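Las cartas que no mandamos

Llevo desde junio queriendo escribir esto y siempre se me cruzaba otra cosa (la mudanza, el resfriado eterno, la bici sin frenos). Pero ayer me llegó un sobre de Solange, con su letra redonda y un sello torcido, y me puse tan contenta que dejé el café a medias y me senté a contestarle en ese mismo momento.

Solange y yo nos escribimos desde hace nueve años. Cartas de verdad, de las que tardan. Al principio eran de una página y muy formales, casi de presentación, y ahora la última mía se fue a seis hojas porque le conté entera la boda de Setareh, con el menú, los zapatos perdidos y el discurso de su tío, que duró más que la ceremonia – y ella me pidió todavía más detalles.
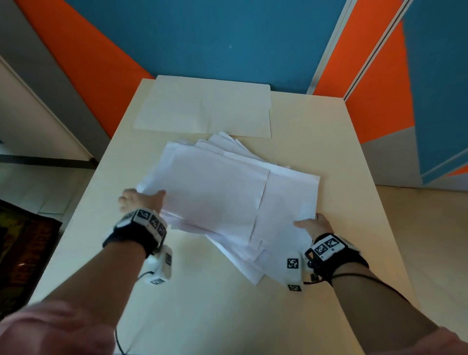

Lo que más me gusta es la espera. Echo el sobre al buzón y durante dos semanas voy por la calle pensando si ya lo tendrá, si se habrá reído con lo del tío, si entenderá mi letra cuando me acelero. Con los mensajes del teléfono eso no me pasa nunca, los leo en la cola del pan y a la tarde ya no sé qué decían.

Eso sí, guardo también las que no mandé. Hay una para mi abuela y otra para una amiga con la que me enfadé por una tontería enorme, y la releo de vez en cuando con bastante vergüenza. Creo que este otoño la voy a pasar a limpio y se la voy a enviar, si es que sigue viviendo encima de la papelería.

Si alguien se anima a empezar, que escriba primero a quien menos se lo espere. ¡Y contadme luego qué os contestan!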